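3.2 Surface temperature and watering interval

Pots kept indoors lose water through the soil surface and, where the clay is unglazed, through the wall. Earlier work at Climusstead treated the two losses together. In the present study they were separated by sealing the soil surface of half the pots with wax and weighing all pots at dawn and dusk. The trial ran through August in two rooms at Censtead, one facing north and one facing south. In all, 2613 weighings were made, of which 402 were discarded after a fault in the balance — the zero had drifted between checks.

The material on which a pot stood had a small effect. Pots on stone dried more slowly than those on wood, and the difference was greatest in the south room. Figure 2 relates to wooden surfaces only.

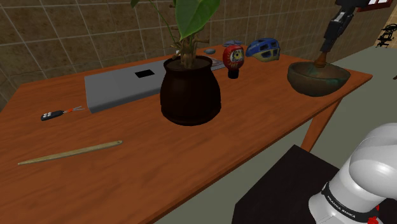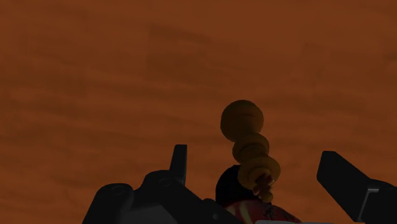

Figure 2. Wooden surfaces. First: potted plant with woody stems on a long table. Second: wood grain from above in dim light.

Yuk-lan Chow
Lead author, Indoor Growing Section, Ondrejka Institute

Wall loss made up the larger share in unglazed pots for the first two days after watering. It then fell quickly, while loss from the soil surface went on at a nearly steady rate. Pots with a narrow neck held water longer than straight-sided pots of the same volume, as would be expected from the smaller area of open soil. The Fullari method, which sets the watering interval from pot volume alone, therefore gave intervals that were too short for necked pots.

Woody plants were less affected by a late watering than soft-stemmed ones. No leaf drop was recorded in the woody group until the soil had lost 50 per cent of its held water. Results for the soft-stemmed group are less clear — several plants were already weak at the start — and are treated separately in Section 3.3.

Contact: Indoor Growing Section, Ondrejka Institute, Censtead | © Ondrejka Institute | Back to top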